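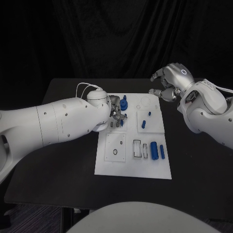 Noch immer heiser! Gestern Abend war ich beim Heimspiel in der Halle am Fesgate, und wer letzte Saison bei den Basketballerinnen von Drusska war, weiß, wie leer es da manchmal sein konnte. Diesmal waren 400 Leute da, die Trommeln hinter dem Korb gingen schon beim Aufwärmen los, und ich hatte mein Käsebrötchen noch nicht mal ausgepackt.

Gegner war Culutitz, also ausgerechnet die Mannschaft, gegen die wir im Dezember auswärts so böse untergegangen sind. Entsprechend nervös fing es an. Zwei Ballverluste in der ersten Minute, dann ein Airball, und neben mir stöhnte Azadeh so laut, dass sich die halbe Reihe umdrehte. (Azadeh Moradi hat früher selbst in der Zweiten gespielt und sieht jeden falschen Laufweg, lange bevor ich überhaupt merke, dass gelaufen wird.)

Aber dann das zweite Viertel! Trainer Jhun Panganiban hat auf Zonenverteidigung umgestellt, und plötzlich kam Culutitz kaum noch zum Korb. Unsere Nummer 6 hat sich einen Rebound nach dem anderen geholt, teilweise gegen zwei Gegnerinnen gleichzeitig, und vorne lief der Ball endlich so, wie ich mir das seit Wochen wünsche: schnell, flach, immer noch ein Extrapass in die Ecke. Zur Pause stand es 37 zu 29 für uns.

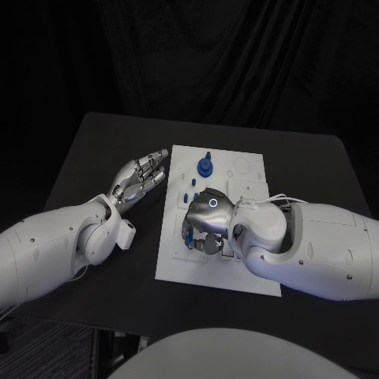
Nach der Pause wurde es natürlich wieder eng, anders können wir das wohl nicht. Culutitz hat über das ganze Feld gepresst, und unsere Aufbauspielerin musste mit vier Fouls auf die Bank. Ich konnte kaum hinschauen! Beim Stand von 50 zu 50 nahm Panganiban eine Auszeit, und direkt danach lief ein Spielzug über den Pfosten, den ich am liebsten gleich noch dreimal gesehen hätte: Block, Abrollen, Korbleger, Foul dazu. Der Bonusfreiwurf saß auch. Von da an hat die ganze Halle gestanden.

Am Ende haben wir mit sieben Punkten gewonnen, und ich bin mit Azadeh noch im Navarro gelandet, wo wir den Spielzug mit Bierdeckeln nachgestellt haben. Sie behauptet, der Block sei zu früh gekommen. Ich bleibe dabei, der war perfekt.

Das nächste Heimspiel fängt erst um 19:30 Uhr an, es gibt also keine Ausrede mit dem Feierabend. Kommt vorbei, ich sitze wieder auf der Trommelseite!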